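Kitchen organisers have had an easy ride from reviewers. Somebody buys a rack, puts two plates in it, takes a nice picture in morning light and gives it five stars before anything has had time to annoy them. We would like to find people who are harder to please.

Trelico is looking for 21 households to take part in a kitchen storage trial beginning in March. You would rearrange part of your worktop using pieces we lend you, live with it, and tell us what got in your way. We don't make any of the pieces and we don't sell them. We publish buying notes, and our readers have started asking, quite fairly, whether any of this stuff saves space or simply gives clutter a smarter address.

## Who we want

- Cooks who make a meal at home on most days
- People with a short worktop, or a long one that is always full
- At least a few who think mug trees are a waste of a perfectly good cupboard

You needn't be tidy. If you already own a label maker, please apply anyway, but expect us to ask a few pointed questions.

## What we're arguing about

The trial grew out of a disagreement in our own test kitchen. Rūta Paju likes everything out where she can reach it. I think most things that live on a worktop are there out of habit, and I include the basket with a board across the top, which makes a decent shelf right up to the moment you need something from inside it.

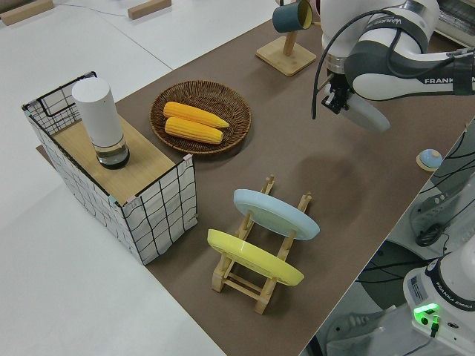

*Words: Normunds Stankevičius, household trials, Trelico*

The plate rack is the piece I would most like to be wrong about. Storing plates upright is supposed to make them easier to take out than a stack, and with two of them in the slots it's hard to disagree. Put a family's worth in and I have my doubts. I'd also like to know how many people end up using theirs for chopping boards, post or a tablet.

Wicker is another matter. A round tray with a couple of ears of corn in it looks very well, but corn on the cob is about as kind a test as you could set. We want to hear about onion skins and the crumbs that get into the weave, and who ended up cleaning it.

Our last reader survey drew 1,196 replies on worktop storage. A great many of them said "love it" and stopped there. I have read them all and am not much wiser.

## What you would do

1. Send us a plain photograph of your worktop as it is today. Please don't clear it first.
2. Collect a set of pieces from us: a plate rack, a mug stand, a basket and a woven tray.
3. Set them up however you like and cook as you normally do.
4. Write a short note each evening on anything you had to move, lift or reach round.
5. Return the set at the end, or buy it from the supplier if you've grown fond of it.

The notes matter more than anything else. "Fine" is no use to us. "Had to take the pink mug off to get at the other one" is.

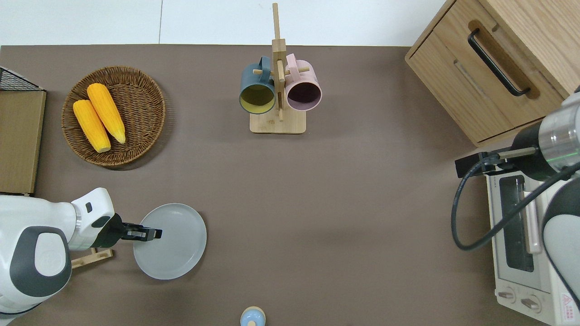 **HOME & KITCHEN / Call for participants**

Larger things count too. If you have a toaster oven or a small set of drawers on the worktop, leave it where it is and work round it. A mug tree may be charming on its own – less so if you have to shift it whenever you want a drawer open. Tell us about that, with measurements if you can bear to take them.

## Payment and practical matters

Each household that completes the trial receives £100. There is no bonus for liking the pieces and no penalty for packing them away early, provided you write down why. Ordinary wear is our problem. So are chipped plates, within reason.

Halvard Dalen arranges collection and returns. Ilari Riihimäki will read your notes and may ring you to ask what you meant by "awkward".

To apply, write to the Trelico trials desk with your worktop photograph and a few lines on the last kitchen thing you bought and regretted. Applications close at 5 pm on the last day of February.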